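Jobs & Calls | Hardware | Part-time
Shared 25 times · 3 comments

Gripper Setup and Maintenance Technician (part-time, on site), Mollus, Wotberg

Mollus is looking for one technician to take care of the hand-held grippers at our recording station in Wotberg. The station is on the upper floor of our building, beside the stairs. Operators work there in pairs of grippers, one in each hand, with one more camera worn on the head. They pour drinks, move small objects and set tables, and the technician makes sure that the equipment gives the same good data in the afternoon as it gave in the morning.

The position is for 25 hours per week. Work starts at 8 in the morning, before the operators arrive, and Tuesday is kept free of recording, so that larger repairs can be done in peace.

Your work at the station

Most of the job is regular care. Each gripper has a short setup sheet, and you will follow it before the first recording and again after lunch. You open and close the fingers through the full travel and feel for any place where the movement is stiff. You look at the finger pads under a lamp. A pad which is polished smooth in the middle must be changed, even if it still holds a cup, and the two pads of one gripper are always changed together.

The cable needs more attention than people expect. It has to follow the fingers without pulling, and it must never be pinched when they close. Please check the loop by hand, with the operator holding the gripper in the normal working position. A cable that looks fine on the bench can behave differently when the wrist is turned.

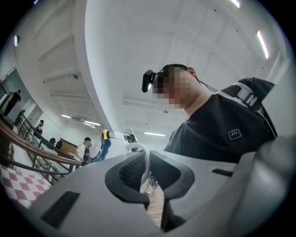 Mollus Notices, Issue 30, page 8

When a cable has to be replaced, we ask you to write in the Cestora log which gripper it came from and where the damage was. Cestora is our own maintenance log, it is simple, and you will learn it in one morning. Please do not repair a cable with tape and return it to the station. We did this in the past and we lost a full day of recordings.

The second part of the work is the cameras and the markers. The lens on each gripper is cleaned with a dry cloth first and with lens fluid only if it is necessary. The marker tags on the housing must lie flat, with clean corners. If a tag is lifting, you remove it completely, clean the face of the housing and put a new one, and after that the gripper has to be calibrated again before it can be used. A calibration takes 30 minutes when everything goes well.

You will also prepare the table. Our pouring task uses a clear cup, yellow juice and a checkered cloth, and liquid will sometimes go where it should not. After each pouring block the jaws and the outside of the housing are wiped, with the gripper switched off and held with the jaws down.

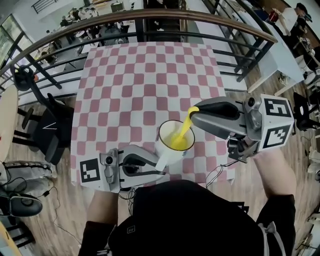
Juice which is left to dry makes the finger joint sticky, and the operator then presses harder without knowing it. This is visible later in the data, but then it is too late. So we prefer a technician who wipes too often.

The rest is repair. You will open the housing, change the finger drive, replace a connector and sometimes print a new cover. Spare parts come from Kettler and usually arrive in 3 days, so it is your task to see in time that a part is becoming short. You will keep one spare pair of grippers always calibrated and ready.

What we are asking from you

- Practical experience with small mechanical or electronic devices. A diploma is welcome, but a good repair that you can show us is also enough.
- Steady hands for small screws and thin connectors.
- Clear written notes in English. They do not have to be perfect, mine are also not.
- Patience with operators. They will tell you "it feels strange today", and very often they are right.
- Willingness to wear the equipment yourself. After every repair the technician records one short test, with the same head camera and the same small objects that the operators use.
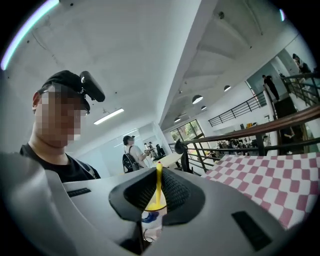
What we offer

A contract for one year with the possibility to extend, a paid training period of 3 weeks beside our present technician, and your own bench with tools. You may suggest changes to the setup sheet, and several steps in it came from people who did this job before. The hours can be divided over four or five days, but the morning check cannot be moved.

How to apply

Send us one page about yourself and a description of one device that you have repaired: what was wrong, how you found it and what you changed. Photos are welcome. We do not need a formal cover letter.

Candidates on the short list will be invited for a half-day at the station. You will receive a gripper with a fault and the normal tools, and you may ask the operators any question. We pay for this half-day, also if we do not offer you the position.

Applications are read in the order in which they arrive, and the call stays open until the end of December.

Filed under: Maintenance, Data Collection, Wotberg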